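4.2 What people told me about coffee hour

I went in expecting to hear about sermons. I'd asked 53 people at Pennington parish why they kept coming back after their first visit, and I got an earful about refreshments instead! Birdie Whitfield, who has been in the choir for 30 years, told me she'd made most of her church friends within 10 feet of the coffee. Newer families said much the same (a bit more shyly), and seven of them had joined a parish group because somebody asked them over a drink after Mass. Mitsuko Wada and I coded these answers separately and then argued over them for most of October. We ended up splitting "hospitality" from "belonging," though I still think the line between them is pretty fuzzy. The fall supper came up too, but mainly among people who cook for it, so I've kept that for section 4.3.
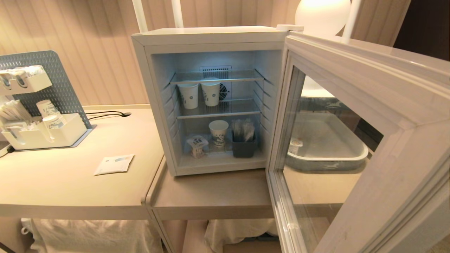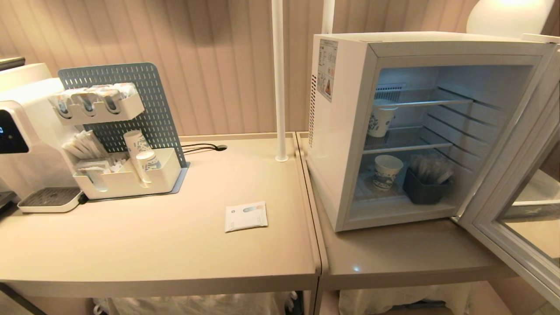 Figure 3. Self-serve refreshments: the open mini fridge (first photo) and the fridge beside the drinks table (second photo).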